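Galería: los brazos de la mesa blanca

Inorel, planta de Pladimville. 15 de octubre de 2021

En Inorel preparamos cajas de material para oficinas y escuelas. Es un trabajo de manos: tomar un objeto, mirar si está bien, ponerlo en su compartimento, tomar el siguiente. Desde la primavera una parte de este trabajo la estamos pasando a brazos robóticos, en un proyecto que en la casa se llama Skyrme. Muchas personas de otras secciones nos preguntan cómo es y si deben preocuparse. Esta página es para ellas, y también para los compañeros de Sotstead, que van a recibir el mismo equipo después de nosotros.

Escribo en español porque es la lengua de la mayoría en la planta, aunque no es la mía. Pido disculpas por los errores.

Primero, lo que cambió en los turnos. Antes una persona de preparación pasaba el turno entero de pie en la línea. Ahora hace en la línea dos periodos más cortos, y entre ellos trabaja 60 minutos en la zona de ensayos. Allí se decide qué objetos ponemos delante de los brazos, en qué orden, y se apunta en una hoja cada intento. Para llegar a las notas que pedía el proyecto hicimos 1000 intentos, y las hojas están guardadas en la oficina de la línea, en carpetas verdes. Cualquiera puede leerlas.

Segundo, la formación. Son 15 horas, repartidas en tres semanas y siempre dentro del horario. Al principio se había propuesto hacerlas en sábado, y el grupo dijo que no. Me parece que tuvo razón. Por ahora han terminado el curso 6 personas de la línea, y el siguiente grupo empieza cuando acabe el inventario.

Tercero, lo que todavía no está resuelto. La categoría profesional de quien trabaja en los ensayos sigue siendo la misma de antes, y el plus también. La dirección dijo que lo va a estudiar. Tampoco sabemos bien qué pasará con el turno de noche, que es pequeño y que hasta ahora no participa. Prefiero escribirlo en esta página que dejarlo para los pasillos.

Sobre el trabajo mismo: los objetos pequeños son los que más tiempo nos piden. Una persona con experiencia los toma sin pensar, y cuando tiene que explicar cómo lo hace, se queda callada un momento - a mí me pasó también. 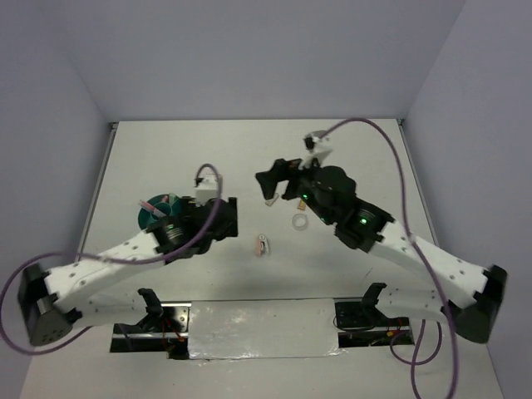

Los dos brazos en la mesa blanca. El de la izquierda tiene un vaso de color turquesa con un rotulador dentro; el de la derecha está con la pinza abierta. Entre ellos, un rollo de cinta transparente y piezas pequeñas.

Desde Sotstead nos escribieron que a ellos la mesa no les da miedo, que lo que quieren saber es quién firma la hoja cuando un intento sale mal, la persona o el proyecto. Dicen que en su línea esto ya se discutió con otra máquina y que terminó mal para el turno de tarde.

Contesto por aquí, para que lo lean todos. La hoja lleva el número del ensayo y la hora, sin nombre. Así se acordó en la primera reunión y así está impreso en el modelo que les enviaremos en octubre, junto con el calendario de formación.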